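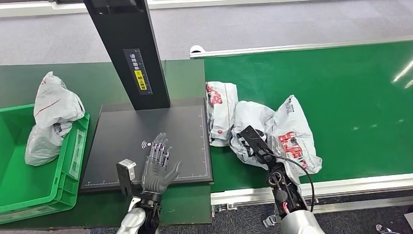 Parcel platform and the two white bags on the green surface, one folded, one still bunched up.

August 10, 2025

Quiet in the workshop today, so I gave the whole day to the packing corner and the bag question that Parisa Talebi and I keep putting off. Writing it up while I still remember which pile is which.

First the platform. I like this thing more than I expected to. The tick marks along the edges are handy for squaring up a parcel before you read off its length, and the scale on the post saves hunting for the tape measure (which was in the Tolard drawer again, by the way, under the twine). I wiped the black surface down with a barely damp cloth and let it dry before putting anything on it. Matte black shows every bit of lint, so please keep the felt scraps over on the other bench!

Now the bags. We have a lot of the white plastic ones with red printing, all saved from deliveries, and they've been living in one big rustling heap since November. I tried two ways of keeping them. Flattening and stacking looks lovely for a minute and then the whole stack slides. Folding each one lengthwise into a rough rectangular bundle is slower, but they sit side by side in the Budholm bin and you can pull one without bringing up its neighbors. I got 35 into the bin that way with the lid shut. Left bunched, I managed 7, and I was leaning on the lid.

Things I learned along the way: press the air out from the closed end toward the opening, never the other direction. Keep the printing on the outside so the red shows along the side and you can see which way the bundle is facing. The larger bags want one extra fold. If a bag has gone soft and creased all over, it still folds fine, it just takes some patience and a flat hand.

Mahsa Shokri asked whether we should order new mailers from Imine. Their smallest carton is 400 and I can't think where we'd put it. Maybe if they'd split one and send us 200. I'd use up what we have first.

Still to do: label the bin, go through the leftovers for torn ones, ask Parisa if the Jääskeläinen box can go up on the high shelf.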